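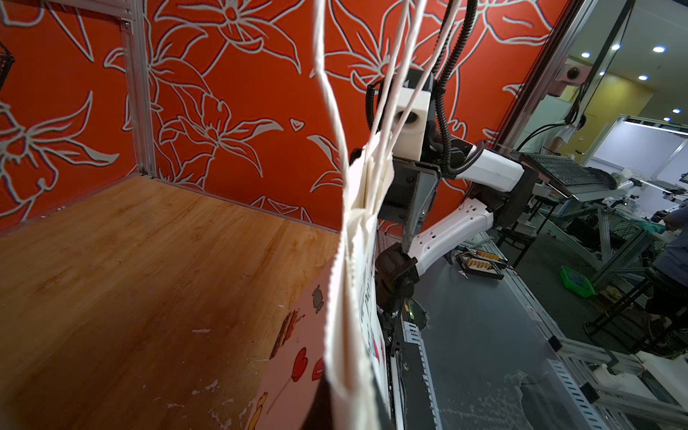
One buyer from Chaimongkol wrote to us that she and her husband had stopped asking each other anything except what to eat, and that the cards gave them a reason to sit down again after dinner.

Hadasura Evening Cards for Couples

A card set for two people who live together, or who plan to. Each card has one question about daily life, money, family or the early days of the relationship. You can answer aloud or write first and read later – both ways are fine.

In the box: 393 question cards, 4 dividers, one small notebook with a soft cover.

Time: 20 minutes for one round of 7 cards.
Language: English. The Dirkolari edition has the same questions with larger letters.

Unopened sets can be returned to our shop in Gastholm. Orders made in November may need a few more days, please write to us before you order if the set is for an anniversary.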